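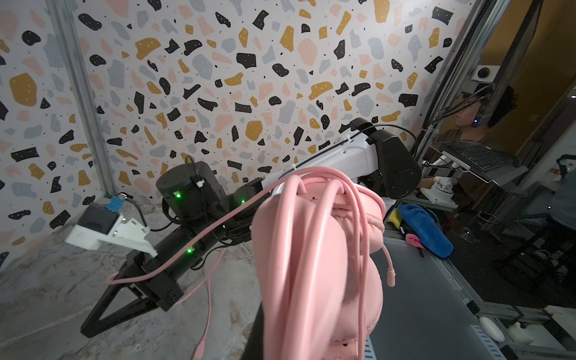 Una compañera de la lista respondió al mensaje del mes pasado que ella se quedaría con la conexión larga en Zorkholm, aunque haya que dormir mal, y que por nada del mundo volvería a comprar los dos tramos por separado. Yo estoy bastante de acuerdo con ella, y como llevo días dándole vueltas al asunto os escribo con calma, que ya me conocéis y breve no voy a ser.

Copio primero el mensaje que abrió el hilo, para quien lo haya borrado:

> Hola a todos:
>
> ¿Alguien ha volado ya con Setiawan desde que cambió los horarios?
> Antes se llegaba a Zorkholm a mediodía y daba tiempo de sobra a
> coger el vuelo de Brivcombe a la isla. Ahora se llega a las siete
> de la tarde y el último sale a las ocho menos cuarto. En Reltix me
> sigue apareciendo la combinación como si tal cosa, pero son dos
> reservas distintas y no me fío. Viajamos en agosto, con mi madre,
> que anda despacito, y con maletas facturadas.
>
> ¿Vosotros qué haríais? ¿Merece la pena pagar el billete único?
>
> Gracias de antemano y un abrazo.

Pues mira, querida, te cuento mi experiencia, que es del mes de junio y por tanto bastante fresca. Nosotros hicimos exactamente lo que tú estás pensando hacer: un billete con Setiawan, otro con Brivcombe y a confiar en la suerte. El primer vuelo salió con 19 minutos de retraso, que en cualquier otro viaje ni los habríamos notado (¡yo he esperado más por un café!), pero entre el autobús hasta la terminal, la cinta de equipajes y volver a facturar en la otra punta, cuando llegamos al mostrador ya estaba cerrado. La chica fue amabilísima, eso hay que decirlo, y aun así no pudo hacer nada: para Brivcombe éramos unos pasajeros que no se habían presentado.

Acabamos comprando billetes nuevos para la mañana siguiente y durmiendo en un hotelito junto a la estación del tren, muy limpio, con un desayuno que todavía recuerdo con cariño. Entre una cosa y otra se nos fueron unos 500 euros, bastante más de lo que nos habíamos ahorrado.

Os pego también el artículo que salió en el boletín de viajeros de la isla, que explica el cambio mejor que yo. Lo he recortado un poco. 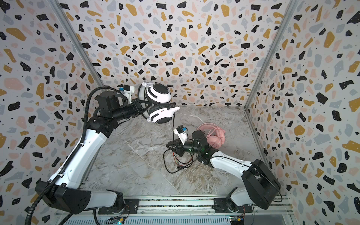 Tiempo de lectura: 3 min

Setiawan y Brivcombe estrenan acuerdo, con letra pequeña

Las dos aerolíneas venderán a partir de este verano billetes combinados con escala en Zorkholm. El pasajero que compre el trayecto completo en una sola reserva recibirá ambas tarjetas de embarque en el aeropuerto de origen y recogerá su equipaje en el destino final. Si pierde la conexión por un retraso del primer vuelo, será recolocado en el siguiente con asientos libres.

El acuerdo no se aplica a quienes compren los tramos por separado, ni siquiera cuando lo hagan el mismo día y en la misma web. Tampoco cubre, de momento, los billetes emitidos con puntos.

Hasta aquí el artículo. Ahora, lo que yo haría en vuestro lugar, y que cada cual lo tome como quiera.

Con tu madre y con maletas, billete único sin pensarlo. En Reltix hay que fijarse en una línea gris, pequeñísima, debajo del precio: si pone «2 reservas», estáis comprando por separado por mucho que salga todo en la misma pantalla. Yo no la vi hasta que volvimos a casa y me puse a revisar el correo con las gafas buenas. Si no aparece esa línea, tendréis un solo localizador para todo el viaje, y conviene apuntarlo también en papel.

Pedid la asistencia para tu madre al hacer la compra, en la casilla correspondiente, y llamad después para confirmar que les consta a las dos compañías. A mi suegro se la pusieron en el primer vuelo y en el segundo no sabían nada, aunque nos lo arreglaron en la puerta con muy buena voluntad.

Y si al final los precios se disparan, que en agosto todo puede ser, preguntad por el vuelo de la mañana y haced noche en Zorkholm a propósito. El paseo del puerto es precioso al atardecer, todo llano, con bancos cada poco, y hay una heladería en la esquina de la lonja que a ella seguro que le encanta. Nosotros volveremos a ir así, con la noche ya reservada y sin correr por ningún pasillo.

Si alguien ha probado ya el billete combinado a la vuelta, de la isla hacia aquí, que lo cuente, por favor. Me interesa sobre todo saber si hay que pasar otra vez el control de seguridad, que en junio la cola daba la vuelta a las tiendas.

Un abrazo grande para toda la lista y buen viaje a quienes os marcháis ya.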